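Workshop > Builds > Grippers

Oct 2, 2021

The Pellell firmware now closes both grippers within 12 ms of each other, down from 177. The old delay came from polling the left unit first. Illia Prokopenko moved the trigger reads to an interrupt and the lag went away.

Cloth is still the hard case. A T-shirt needs a light pinch near the hem, and the black fingers have to close on one fold without dragging the rest.

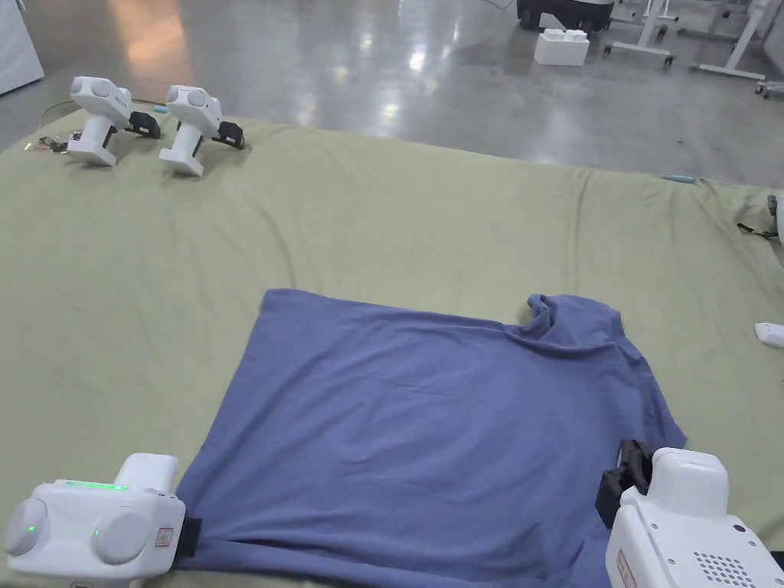

I'm logging grip force at 2,000 samples a second and will cut that in half if the card fills up. Finger pads are next.

3 comments | 12 shares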